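Home Robotics > Manipulation > How-to

Testing a table-clearing routine in simulation

Load the dining table and set the arm to its home pose. Run the grasp planner on one object at a time, tall items first – a bottle knocked over early spoils the rest of the run. Log every attempt, including the ones the planner rejects.
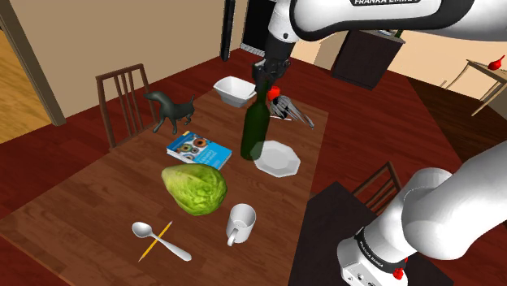 Can a robot arm clear a dinner table unattended yet?
Only a table it has been tuned for. In our April batch of 2462 simulated picks, 107 ended in a drop, and flat plates were the usual cause.

Repeat with new object positions before changing any gripper settings.

Contact Rellovness | © Rellovness | Back to top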